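Two arms, one planner: stuttering at handover

Heike_Hinrichs
December 17, 2020

Hello all, and sorry in advance for the length! I've got two arms facing the table, with a plate over on the left and a blue cup on the right, and I'd love each arm to fetch its own thing at the same time. At the moment I plan both together in one go, and it takes 400 ms on a good run and 600 on a bad one, so the arms pause and I sit there drumming my fingers. 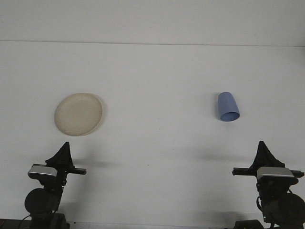
I'm tempted to split it into two planners and let them trade positions as they go. Has anyone here tried that with Vindlow?

asakai
Lovely setup, Heike. I'd leave the joint plan alone, though. We split ours in August and spent weeks chasing near misses in the middle of the table. Have you tried starting each plan from the last one?

deltau_dan
Have to disagree with Aoi there, fond as I am of her posts. With the targets that far apart, I'd split and keep a shared no-go strip down the centre. Mine dropped to 62 ms.

asakai
Fine until one arm has to reach across, Dan!

Heike_Hinrichs
Thank you both, you're very kind. Starting from the last plan got me to 151 ms this evening, so I'll stay with that and try Dan's strip at the weekend.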